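Best way to store bath towels in a wicker basket?
Asked in Laundry & Linen, September

Hi all, we've just moved to Tenderville and the bathroom has no linen cupboard, so I've bought a big rectangular wicker basket for the towels. They're lovely thick white ones but however I fold them they end up in a heap by the second day, and I worry about the cane snagging the loops. Do I need a liner? I've got around 300 dollars for the whole bathroom so nothing flash please!

2 answers

Bartosz Pietrzak
Welcome to Tenderville! I've kept ours in baskets for years (the kids prefer the floor, but never mind) and rolling beats folding every time. Fold the towel in thirds lengthways, roll it up firmly, and stand it on its end so you can pull one out without upsetting its neighbours. As for snags, run an old stocking over your hand and rub it all round the inside, and wherever it catches, give the cane a light sand. A pillowcase laid in the bottom does me for a liner.

Before you refill it, give the basket a clean:
1. Take everything out and shake each towel well.
2. Tip the basket up and brush along the weave on the bottom, where the fluff collects.
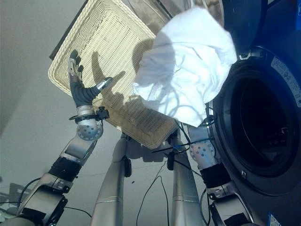 3. Wipe it over with a barely damp cloth and let it air in the shade for an arvo.

lurport_lou
just get hooks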